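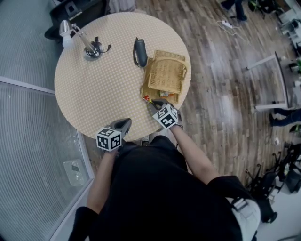 # Chapter 3: The Book of Ruth and the Work of Gleaning

Ruth is a short book. It has four chapters and can be read aloud in one class period, and students should read all of it before going further in this one. The page references below assume that you have.

The story opens with a famine. Elimelech leaves Bethlehem for Moab with his wife, Naomi, and their two sons. He dies there, the sons marry Moabite women, and then the sons die too. Naomi hears that there is food again in Judah and starts home. Orpah turns back at her urging. Ruth refuses, and the two widows reach Bethlehem at the beginning of the barley harvest.

Most sermons stop for a long while on Ruth's promise in 1:16–17. This chapter begins with what she does next: she asks to go into the fields and pick up grain behind the reapers. The practice is called gleaning, and it rests on laws found in Leviticus 19:9–10, Leviticus 23:22, and Deuteronomy 24:19–22. A landowner was told to leave the edges of the field uncut and not to go back for a forgotten sheaf. What remained was for the poor and the foreigner. Deuteronomy also names the orphan and the widow. Ruth is poor, foreign, and widowed.

The law left a good deal unsaid. How wide was an edge? Who kept the young men from bothering a woman who worked alone? Boaz answers the second question in 2:9, when he says he has told them to leave her alone. He goes further in 2:15–16 and orders his workers to pull stalks from the bundles and drop them for her. By evening she has beaten out an ephah of barley, a large amount for one day.

Readers disagree about Boaz at this point. Pornthip Kaewmanee, in her study *The Uncut Edge*, argues that his orders show how little protection a gleaner could normally expect. Others take the same verses as a portrait of an ordinary good farmer in a town that kept the law. We will return to this in Section 3.2, after looking at the threshing floor.

**Terms to know**

- *Gleaning*: gathering what the harvesters leave behind
- *Ephah*: a dry measure used for grain
- *Hesed*: loyal kindness, used in 1:8, 2:20, and 3:10
- *Go'el*: a relative with the duty to redeem land or family

**Before you read Section 3.1**

Read Leviticus 19:9–18 and mark each command that concerns a neighbor. Then reread Ruth 2 and write down every speech Boaz makes to his workers. Bring both lists to class.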